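Lokness short story prize opens its doors to first-time writers

Books and Writing | April

Great news for anyone with a half-finished story sitting in a drawer. The Lokness Prize for short fiction is back after a year off, and it has a new home, a bigger book at the end of it and a whole new section for people who have never been published anywhere.

The prize is run out of the Skokham library by Entwistle Books, the small press that has been putting out story collections and the odd slim novel from the rooms above the old post office. Entries opened this month and close at 5 pm on the last day of June. There is no entry fee in either section, and you don't need an agent, a website or a writing degree.

The last time the prize ran it drew 415 stories, which was a record and (we hear) a lot of late nights for the reading team. The longlist was so strong that the press ended up printing more stories than it had planned for, and the anthology, The Ferry Steps, sold through its first printing before Christmas. If you missed it, the library still has copies to borrow. Start with the one about the two sisters and the tide gauge. It's a beauty.

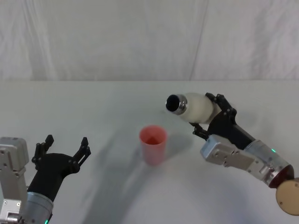

Entwistle will print the next anthology in a larger format, with proper flaps on the cover and thicker cream paper inside. The designers have been through a few ideas for the jacket, and the favourite so far is very quiet: a pale curtain hanging behind a white table, with the creases left in the cloth and the title set small in dark blue where the two meet. It would look terrific face out on a shop shelf, and it would be a big change from the bright orange of the last book. The final choice will be made once the stories are picked, so that the cover suits what's inside it.

The new section is called First Page. It is for writers who haven't had fiction published in print or online, and it has its own shortlist, its own judges and its own spot in the anthology. Stories can be as short as you like, up to 3000 words. The open section has the same upper limit. You can enter one story in one section only, so have a good think about which one you belong in. A letter to the editor doesn't count as being published, and neither does a school magazine. A story on your own blog is fine too, provided you take it down while the judging is on.

There's no set theme. Past winners have included a ghost story, a comedy about a swimming club and a very moving piece told completely in shopping lists. The judges say they would love to see more crime and more science fiction this time, and they would also love to see fewer stories that finish with somebody waking up. Humour is welcome in both sections. So are stories for older teenagers, though picture book texts and poems should be saved for another competition.

Seven stories will be shortlisted in each section. The winners and runners-up will all be printed, and every shortlisted writer gets 50 dollars in book vouchers and three copies of the anthology. The overall winner also gets a week at the Trudow writers' cottage, which has a wood stove, a long desk under the window and hardly any phone reception. Several people who have stayed there have come home with the bones of a novel, and one of those novels is due out from Entwistle in spring.

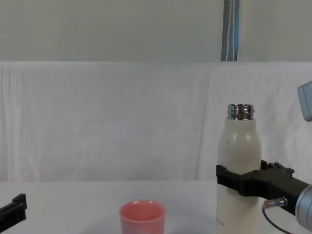 A white bottle with its cap off on a white tabletop.

If you've never entered a prize before, the library is putting on a free evening for you. The session starts at 6.30 pm in the upstairs reading room and covers how to lay out a manuscript, what judges look for on the opening page and how to cut a story that has grown too long (bring one along if you've got one!). Bring a pen as well, as there'll be a short writing exercise in the second half. Places can be booked at the front desk or through the library's events page, and there's a lift for anyone who'd like to skip the stairs.

Stories should be typed in a plain font with double spacing and numbered pages. Judging is blind, so leave your name off the story itself and put it on the entry form. You can send your work through the form on the Entwistle site or hand a printed copy in at the library, where there's a grey box beside the returns chute. Printed entries won't be posted back, so keep a copy at home. Changes can't be made after a story has been lodged.

Shortlists go up on the library noticeboard and online in September, and the winners will be read aloud at the launch in November. The launch is free and open to everyone, and last time it filled the hall, with people sitting on the window ledges to hear the winning story. Copies of the new anthology will be on sale on the night, and most of the writers are expected to be there to sign them.

Entry forms and the full rules are available now from the Skokham library front desk and from Entwistle Books.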